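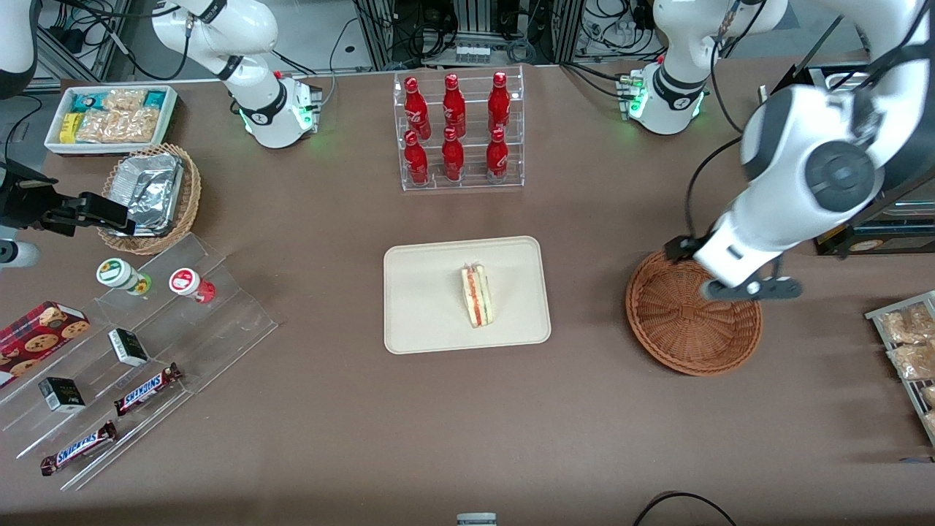 Revora lunch counter - progress note for February

Sent in a bit of a rush, sorry. Full accounts to follow on Friday.

Where we are

Counter layout is settled. Took longer than planned, mostly arguing over where the drinks go. They're at the back now, two-tier clear acrylic rack, three bottles up top and three below. Red Coca-Cola bottles, the aluminium ones. Tray goes in front of the drinks, beige, rounded corners, big enough for a sandwich with room to add something beside it. Bread basket to one side, the round wicker one. Smaller wicker basket on the other side for anything in foil.

We tried the rack at the front for a week and people kept reaching over it. Moved it back, much better. Please leave it there if you visit and set up yourselves!

Sandwiches

Still on wedges. One per tray, stood up so the filling shows. The plan in the bid was for filled rolls as well but the rolls from Dedano went up in price and we dropped them for now. May come back to it in spring. Pale bread is what most people pick, the brown was coming back uneaten so we have cut the order right down.

Asked for a second veg option by several regulars. Not done yet. On the list.

Numbers

Lunches served since the start of the grant: 1,227. Best single day was 70, which was too many for the one counter and we had a queue out to the stairs. A normal day is nearer half that. Waste is down to 27 wedges for the month, mostly Mondays.

Spend

Acrylic rack, baskets and trays all bought and paid for, inside the equipment line. Foil containers are costing more than we put down - we budgeted for one box a month and are getting through it well before the end. Would like to move a small amount across from the signage line, which we have hardly touched. Can you confirm that's alright or does it need the form? The form on the Fraser site wouldn't open for me.

Problems

Baskets look nice but are a pain to clean, crumbs get in the weave. Using paper liners in the bread one at lunchtime and shaking it out after. The shallow shape is good for reaching in, less good when it's full as things roll off the top.

Foil lids. They come away at the corners when the containers get squashed together, so we are keeping the small basket to one hot item at a time. Slower but fewer complaints.

Table top marks easily. Have asked Vokesora for a price on a wipe-clean cover, no reply as yet, will chase.

Still to do before the next report

- price labels for the drinks rack
- allergen cards, laminated this time (the paper ones lasted 9 days)
- second veg filling
- spare tray, we only have the one size and it dosen't stack
- opening time, decide if we go to 11.30 or stay at 12

On the last one - early opening would suit the morning class but means someone in by ten to do the bread. Will let you know once the rota is sorted. Receipts are in the shared folder under Revora, the one for the rack is sideways but you can read it.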